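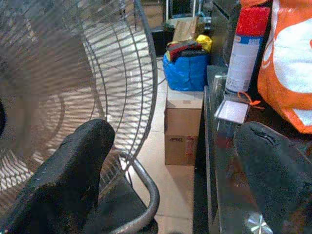 The fan, light coming through its grille.

Niall Baxter had been talking for a good while before I remembered to ask about the film. He is like that, generous with a story and in no hurry to reach the end of it, and I was very happy to let him wander through his childhood summers first (there was a goat, and a disputed boat).

Fona is his first feature after 7 years of shorts, and it follows a ferry clerk who goes home one August to sort out her late father's cinema. "I wrote it as a comedy," he says, "and then my sister read it and cried, so I thought, well, perhaps I'd better read it again!"

The cinema in the film is the Vidivley, which had 60 seats and a projector that had to be coaxed along. Baxter worked there as a teenager, tearing tickets and sweeping up on Friday nights.
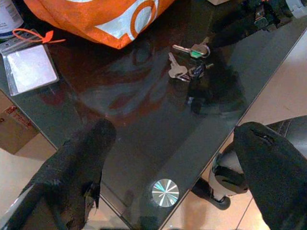 "I saw the last 3 minutes of everything," he says. "For years I knew how films ended and had no idea how they began. I think that's why my scripts always start so slowly, I'm making up for it."

Much of the warmth in Fona comes from MacAulay, the old projectionist, a part that grew and grew in the edit. His long speech about the lost reels was meant to be two lines. "We kept the camera going and he kept going too, bless him, and afterwards the whole crew just stood about."

Next comes Wovby, a smaller piece, he promises, set entirely in a bus depot. He has the opening already. The ending he is leaving until he gets there.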